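Door Opening by Remote Demonstration: Approach Distance and Operator Practice
Graltell Users Forum > Manipulation > Teaching and Demonstration

Posted by wbakker_lab, 29 August 2026

The view from the wrist in front of the closed door, with the lever at mid-height on the right side of the door: 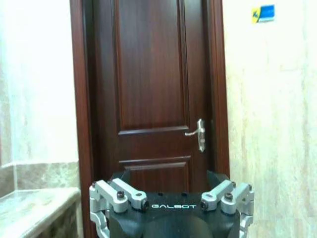 Tineke Mulder asks whether the operators are given any fixed starting distance, as her own group abandoned free starting positions after the first month and would not return to them.

wbakker_lab
No fixed distance is prescribed at present. The operator drives the base to the door, pauses when the handle is clearly visible from the wrist, and begins recording. We have 507 demonstrations on lever handles collected by this method. The written procedure requires that the operator lower the lever fully before any pull is applied, and that the recording continue until the gripper has released. I would welcome comments on both points before the procedure is revised in December.

tmulder
Thank you for the clarification. I must disagree with the practice. When each operator chooses a starting point, the set contains as many approaches as there are operators, and the policy learns an average that none of them used. We marked the floor at two positions per door. Our failures at the handle decreased noticeably once this was done.

a.leemans
With respect to the previous post, I take the opposite view. A policy trained from two floor marks will perform well from two floor marks. Our site has 12 doors in regular use, and the base does not arrive at any of them in the same place twice. Variation at the start is what the demonstrations are meant to supply.

tmulder
Variation is acceptable if it is planned. I object to variation that depends on who happens to hold the controls that morning. These are separate matters, and the proposed procedure does not distinguish between them.

nathalie_b
May I raise the question of polished handles. A bright metal lever against dark, glossy wood is easy for a person to find on the screen, but reflections shift as the arm moves. We ask operators to approach slowly over the final stretch and to avoid correcting the wrist angle after contact. Recordings with late corrections are set aside for review.

wbakker_lab
We have observed the same difficulty. Are the recordings that are set aside eventually used, or discarded?

nathalie_b
Most are used. A late correction followed by a clean turn of the lever is still of value, in my opinion. Those in which the lever springs back are discarded.

a.leemans
I would keep those as well, with a label. A robot that has never been shown a slipped grasp has no means of recovering from one.

Amber L.
Has anyone compared remote control with guiding the arm by hand for this task? At Jundero we guided the arm directly for the first 8 sessions. The force on the lever was smoother, but the instructor's sleeve and hand appeared in the wrist view repeatedly, and we had to repeat the work.

tmulder
We made the comparison on a smaller scale. Hand guiding gave better turning motions and worse approaches. Our present practice is to teach the turn by hand and everything before it by remote control — the two parts are joined afterward. It requires care at the joint, where the speed tends to jump.

Amber L.
Is the joining done with the Flatix tool or with your own script?

tmulder
With our own script. The Flatix tool expects both parts to have been recorded at the same rate, and ours were not. I can share the script with members who write to me directly.

wbakker_lab
I am grateful for the replies. The revised draft will state a permitted starting zone for each door in place of a single distance, and operators will be asked to move through the whole of that zone in the course of a session. Slipped grasps will be kept and labeled. The target remains 3,000 demonstrations.

tmulder
A zone is an improvement. I would still ask that the starting position be logged with every recording, so that the matter can be examined later.

a.leemans
Agreed on logging. I remain opposed to floor marks.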